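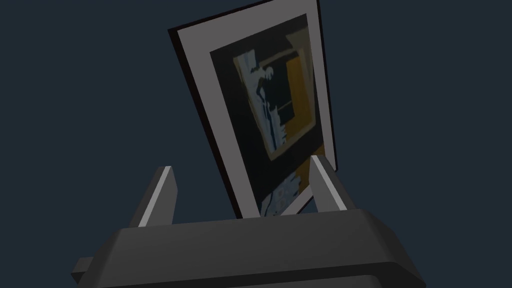
Capítulo 9
O papel exposto: luz, humidade e montagem

Neste capítulo
9.1 De que é feito o papel
9.2 A luz como dano acumulado
9.3 Humidade relativa e temperatura
9.4 Passe-partout, vidro e fundo
9.5 Registar o estado de uma obra

Termos a reter: lignina, reserva alcalina, acidez migratória, foxing, humidade relativa, lux-hora, charneira, passe-partout.

Quando a coleção Simiyu foi transferida para um edifício novo, em novembro, a conservadora Akinyi Kioko abriu uma a uma as molduras que tinham estado na antiga sala de leitura. O inventário registava 661 obras sobre papel, entre gravuras, aguarelas, mapas e provas fotográficas. Destas, 242 tinham passado anos na parede. As restantes tinham ficado em gavetas.

As obras das gavetas estavam, na maioria, em bom estado. Nas outras, o problema mais comum via-se logo que se levantava o passe-partout: uma faixa de papel mais clara, ao longo das margens que o cartão cobria, e uma zona central amarelada ou desbotada. Em várias aguarelas os azuis mantinham-se e os rosas tinham quase desaparecido, de modo que um céu de fim de tarde passara a céu de meio-dia. Noutras havia uma linha castanha a acompanhar o corte da janela do cartão, no ponto exato em que o bisel tocava na folha.

Kioko anotou três causas possíveis em cada ficha — luz, ambiente, materiais de montagem — e reparou que raramente podia assinalar apenas uma. Um cartão ácido envelhece mais depressa numa sala húmida. Um papel já enfraquecido pela luz rasga com mais facilidade quando a folha dilata e está presa pelos quatro cantos. O capítulo trata as causas em separado, por comodidade de exposição, mas o leitor deve habituar-se a vê-las em conjunto.

9.1 De que é feito o papel

O papel é uma rede de fibras de celulose que se depositaram a partir de uma suspensão em água. A resistência da folha depende de duas coisas: do comprimento das cadeias de celulose dentro de cada fibra e das ligações entre fibras vizinhas. Quase tudo o que consideramos envelhecimento do papel corresponde à perda de uma ou de outra.

Os papéis antigos feitos de trapo, de linho ou de algodão, têm fibras longas e pouca lignina. Muitos chegaram até nós flexíveis e claros. A partir de meados do século XIX, a procura crescente de papel levou ao uso de pasta de madeira. A pasta mecânica, obtida por desfibramento, conserva grande parte da lignina, substância que na árvore dá rigidez às paredes das células e que, no papel, escurece com a luz e com o oxigénio. O papel de jornal é o caso mais conhecido. Basta deixar uma página ao sol durante alguns dias para observar o efeito.

À lignina juntou-se a colagem com colofónia e alúmen. A colagem torna a folha menos absorvente e permite escrever sobre ela sem que a tinta alastre. O alúmen, porém, liberta acidez em presença de humidade, e os ácidos partem as cadeias de celulose. O processo chama-se hidrólise ácida e tem a particularidade de gerar novos produtos ácidos, pelo que tende a acelerar com o tempo. Um papel neste estado parte quando se dobra um canto.

Os papéis hoje designados permanentes são fabricados em meio neutro ou alcalino e contêm uma carga de carbonato de cálcio, a reserva alcalina, que neutraliza os ácidos à medida que estes se formam. A reserva não é inesgotável. Num ambiente poluído, ou em contacto prolongado com um cartão de má qualidade, vai sendo consumida.

A acidez passa de um material para outro. Uma gravura impressa em bom papel de trapo e encostada durante décadas a um fundo de cartão cinzento absorve parte da acidez desse fundo. É a acidez migratória, responsável por muitas das manchas que o público atribui à idade da obra. No verso de uma folha assim montada lê-se às vezes, em castanho, o desenho dos nós da tábua que lhe servia de apoio.

9.2 A luz como dano acumulado

A luz transporta energia, e uma parte dessa energia é suficiente para alterar moléculas. Os corantes e pigmentos sensíveis perdem cor; a lignina escurece; a celulose enfraquece. A radiação ultravioleta é a mais nociva por unidade de energia, mas a luz visível também causa dano. Um filtro de ultravioleta reduz o problema sem o eliminar.

O dano é cumulativo e irreversível. Uma aguarela desbotada não recupera a cor por se guardar numa gaveta. O repouso interrompe a perda e mais nada.

Mede-se a iluminação de uma superfície em lux. Para calcular a exposição multiplica-se o valor em lux pelo número de horas, e o resultado exprime-se em lux-horas. Uma folha iluminada a 100 lux durante 9 horas recebe 900 lux-horas. A mesma folha, a 50 lux, demoraria o dobro do tempo a receber a mesma dose. Esta proporcionalidade é uma aproximação útil, válida para os níveis que se encontram em salas de exposição, e permite planear: quem quer mostrar uma obra durante mais tempo tem de a mostrar com menos luz.

Os materiais não reagem todos da mesma forma. Convém distinguir, pelo menos, os seguintes grupos:

Muito sensíveis: aguarelas com corantes orgânicos, gravuras coloridas à mão, canetas de feltro, a maior parte das fotografias a cores antigas, papel de jornal.

Sensíveis: tintas ferrogálicas, pastéis, papéis tingidos.

Pouco sensíveis: grafite, carvão, tinta de impressão à base de negro de fumo, desde que o suporte seja de boa qualidade.

A última condição é importante. O traço de grafite pode resistir sem alteração enquanto o papel que o recebe escurece, e o desenho perde contraste. Avalia-se sempre o conjunto do meio e do suporte.

Caso para análise: a sala de Zernside

O pequeno museu municipal de Zernside ocupa uma antiga casa de habitação com janelas a poente. Oduor Lukumay, encarregado das exposições, mediu a iluminação na parede oposta às janelas às dez da manhã e considerou-a aceitável. Repetiu a medição às cinco da tarde, a pedido da sua colega Kirsty Laing, e encontrou um valor muito superior. Durante a maior parte do dia a parede estava na sombra; ao fim da tarde o sol atravessava a sala e batia diretamente nas molduras inferiores.

Lukumay propôs deslocar as gravuras para a parede das janelas. Laing preferia estores opacos, que se baixariam ao fecho. O museu fechava às seis. Antes de prosseguir, o leitor deve escrever em poucas linhas qual das soluções adotaria, e que medições lhe faltam para decidir. Voltaremos a este caso na secção 9.5.

9.3 Humidade relativa e temperatura

O ar contém sempre algum vapor de água. A quantidade máxima que pode conter cresce com a temperatura. Chama-se humidade relativa à razão, em percentagem, entre o vapor presente e o máximo possível à temperatura em causa. Daqui resulta um facto que surpreende muitos alunos: aquecer uma sala fechada, sem acrescentar nem retirar água, faz baixar a humidade relativa. Arrefecê-la faz subir.

O papel é higroscópico. Absorve água quando a humidade relativa sobe e cede-a quando desce, e as suas dimensões acompanham o movimento. As fibras incham sobretudo em largura, pelo que uma folha fabricada à máquina, cujas fibras se orientam de preferência numa direção, dilata mais num sentido do que no outro. Se a folha estiver livre, o movimento passa despercebido. Se estiver colada em toda a volta, ondula.

Podemos separar os riscos em três zonas. Com humidade elevada e persistente, desenvolvem-se fungos e acelera-se a hidrólise. Com humidade muito baixa, o papel torna-se rígido e os adesivos antigos soltam-se. Entre os dois extremos há uma faixa larga em que o papel se conserva bem, e nela o perigo maior são as oscilações bruscas. Um desumidificador ligado de dia e desligado à noite pode ser pior do que nenhum.

O foxing, conjunto de pequenas manchas castanhas dispersas pela folha, está associado à humidade, embora a origem varie: em certos casos encontram-se vestígios de fungos, noutros partículas metálicas vindas do fabrico. As duas hipóteses não se excluem.

As paredes exteriores merecem atenção. Uma moldura encostada a uma parede fria cria atrás de si uma bolsa de ar que arrefece, e a humidade relativa nessa bolsa pode ser bastante mais alta do que a registada no centro da sala. Brian Minja, autor do manual interno da reserva de Nimosbridge, recomenda dois calços de cortiça nos cantos inferiores do verso, para que o ar circule. A medida é barata e aplica-se também em casa.

Exercícios preparatórios

1. Procure em casa um recorte de jornal antigo e compare a cor das margens com a do interior da dobra. Registe a diferença e proponha uma explicação.

2. Uma gravura colorida à mão esteve exposta a 150 lux durante 6 horas. Calcule a exposição em lux-horas e compare-a com a do exemplo da secção 9.2.

3. Explique por que motivo uma fotografia guardada numa cave fresca pode ter fungos, mesmo que o ar da casa seja considerado seco pelos moradores.

4. Releia as observações de Akinyi Kioko. Indique que sinal apontava para a luz e que sinal apontava para o cartão.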